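Skiststead Episode Guide Data

Cast, crew and scene records for the television comedy Skiststead, put together from the closing credits and from repeat viewings. Version 9.

What the data covers

There are 287 episodes, including the two-part Christmas specials, which are entered as separate rows. The scenes file has 2922 rows. Each row gives the episode number, the main set, the characters who speak and the start time in minutes and seconds.

Timings were taken from the broadcast versions, without adverts. The Merrick box set trims the opening titles from the third series onwards, so its timings run early. Please don't mix the two. 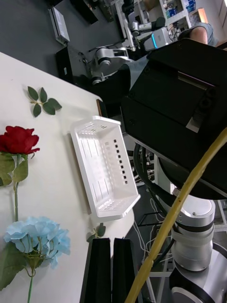

Tane Pirihi wrote to say that the flower shop and the back office should be one set, as the characters walk between them without a cut in most of the later episodes. They are still separate in this version. Anyone who wants them joined can use the set_group column, which treats both as "shop".

Known problems

Guest actors are listed under the name used on screen, so a few people appear twice under different spellings. Series two has no writer credits for four episodes. Laugh track notes were made by Lorraine Baxter and Declan Fairweather working separately, and they don't always agree on where a laugh ends.

The spin-off, Busier, is left out except for the crossover episode. Almost 52 scenes in the last series have no start time yet. 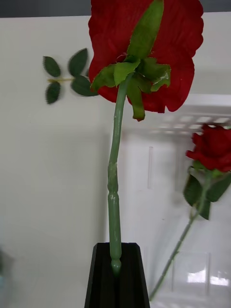 Using the files

Everything is plain CSV in UTF-8. Join the tables on episode_id, never on title, as three titles are used twice. Dates are in the order day, month, year.

Corrections

Send them to Aroha Gilchrist through the Pludinmont forum, with the episode number and the time on screen. The next update is planned for March.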